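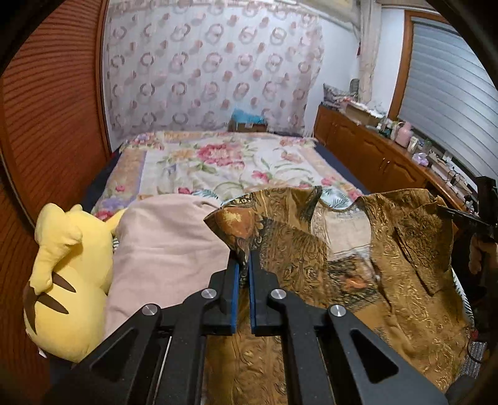

How does a student club teach a gripper to fold a shirt?

By doing the job over and over with hand-held grippers and recording every try. The recordings get cleaned up, a model is trained on them, and then the arm at school gets its turn.

I'm in the Larska robotics club and folding is our project this year. Putting the notes in a thread so the new members can find them.

The target we set in October was 4000 recorded folds. As of Wednesday night we have 2498 that passed the check. The raw count is higher but I don't report that one anymore.

A try passes if it starts with both grippers open, ends with both grippers open, and the garment is folded in between. Stopping to fix your hair is a fail. Talking is fine, we don't keep the sound.

Most of the recording is done at home. The lab has one table and one gray T-shirt, and a model trained on that will know one table and one gray T-shirt. Bedrooms are better. Different light, different blankets, stuff on the furniture.

Please don't tidy up first. I know it feels wrong to record a messy room. Leave it.

Clothes: plain ones are easy for us and I think we have enough. Send patterned ones. Anything with a busy print makes it hard to tell an edge from a line in the design, and that is where the model picks the wrong spot.

Grip the fabric by a corner when you can get one. If you pinch the middle of a panel you bring up two layers and then spend the rest of the try shaking one loose.

Shirts that open down the front are the slow ones. Lay it open, bring one side over, then the other, then the sleeves. We argued about sleeves first or sleeves last for a whole meeting. Sleeves last. It's in the Chávez doc if you want the long version.

(The Chávez doc is named after the room we meet in. It is the only doc. There is no other doc.)

The software side is called Mevireo. It cuts the recordings into single tries and marks the ones that look wrong. It is 2 scripts and a spreadsheet, so be nice to it. If it marks a good one, change the cell back to "keep" and put your initials next to it.

Illia is the arm. Last week Illia folded a towel in 3 moves and then pushed it off the table. We're counting the fold.

Shirts are not there yet. It finds the hem fine and loses the collar. My guess is we need more tries where the collar is lying flat and fewer where it's bunched up, but that's a guess - if you have a better one, bring it to the meeting.

Charge the grippers when you're done with them. Both of them. I picked up a dead pair two weekends in a row.

Next meeting is the usual time in Chávez. Sign-out sheet for the grippers is on the door, and the weekend slots are still open.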